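Section 4: Setting Up a Property in the Maralier Owner Portal

Before you start, have your owner number and the signed Maralier letting agreement at hand. Set-up can be stopped and resumed at any step.

4.1 Create the listing

1. Sign in and choose Add Property.
2. Enter the street address. For homes in Nornthorpe, select Harbor or Upper Town from the area list.
3. Enter the number of bedrooms and the maximum number of guests. Cribs do not count toward the maximum.
4. Type a description of at least 200 characters. Do not include your phone number or email.

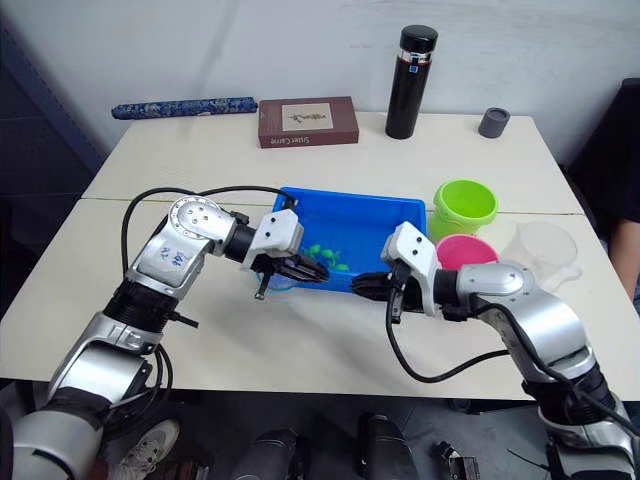
4.2 Set rates and calendar

1. Open Rates and enter a weekly price for each season. Use whole dollars, for example 1717.
2. Block any weeks you want for your own use - these must be entered before the end of February.
3. Select Pets Welcome if dogs are allowed, then enter the fee per stay.

Note: Rate changes do not affect bookings already confirmed.

4.3 Link the key safe

1. Press and hold the Fistel button until the light turns green.
2. Enter pairing code 531 in the portal.

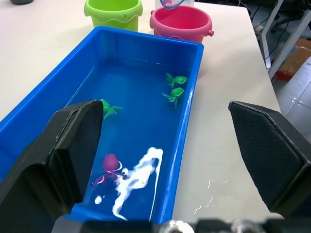

3. Choose Test. The safe should open within a few seconds.
4. Set the daily code change to 3 p.m.

Caution: Do not give guests the pairing code. If the test fails twice, the portal shows error 284. Replace the batteries and repeat from step 1. Owners with the older Sartori safe should go to Section 6.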